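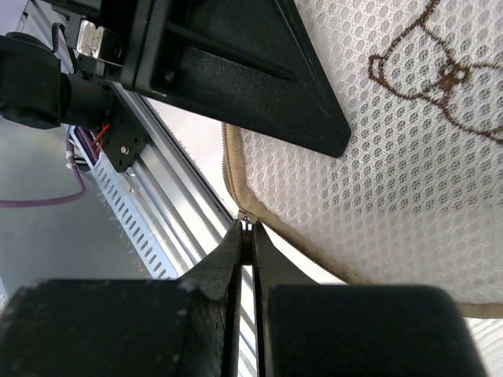
Stonier Margins: handwritten notes from family Bibles

Home Files Issues Wiki Releases

Search this repository Go

A transcription set of 859 notes that people wrote in the margins of their Bibles, mostly in pencil, mostly during what I assume were long sermons. The Bibles came from the Stonier bequest at the Dovthorpe parish library. The transcriptions are mine and Covadonga Bermúdez's, and where we disagreed, hers is the one with the better spelling.

What you get

notes.csv has one note per row. The columns are volume, book, chapter, verse, text, language, hand, and remarks. The remarks column started as a place for damage notes and drifted. Please don't train anything on the remarks column.

hands.csv lists the writers we could tell apart. We gave them letters. Hand G is responsible for nearly everything in Leviticus, and for all of the exclamation points.

hebrew.csv covers the 95 notes that contain Hebrew letters. Many were copied by someone who had the shapes but no idea of the direction, so the words run left to right. We kept them as written in the text column and put the reversed form in text_fixed. If your viewer tries to help by flipping them back, turn that off first. It cost me most of May.

How it was transcribed

Covadonga and I each read every note separately, then compared. Tullio Barbieri settled the Hebrew and the Latin, and also settled an argument about whether "Ezekiel was unwell" counts as commentary. (It does. Row type: commentary.)

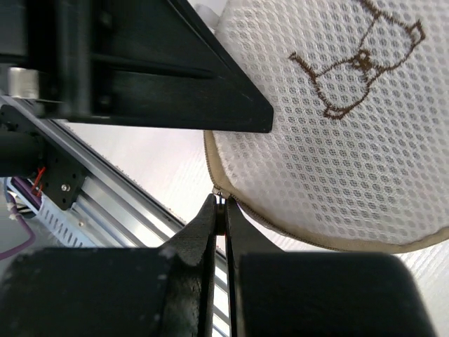
Verse numbers follow the printed Bible the note sits in, so a handful of Psalms are one off from what you may expect. There is a small script, stalter.py, that converts between the two numberings. It handles Joel and Malachi too. It does not handle the volume where someone renumbered Proverbs by hand, and I don't plan to make it.

Known problems

- 25 notes were trimmed by a binder and end in the middle of a word. These are marked with a slash.
- 5 notes are shopping lists. They stay in, filed under the nearest verse. Candles and mustard are now attached to Matthew 13.
- Hands C and D may be the same person before and after new glasses.
- Birth and death entries from the family pages are left out. Ask the library if you need them.

Coincidences

Two people have written to say that the first letters of Hand G's notes spell something. They did not agree on what. I have checked neither and wish them both well.

Versions

1.1, 11 June 2023: fixed Habakkuk, which had been filed as Haggai.
1.0: first release, with Habakkuk filed as Haggai.

To be added: the Ghumman volumes, once somebody finds the key to the cabinet.

Reuse is free with credit. Corrections go in Issues, with the volume and verse, please, and one note per issue.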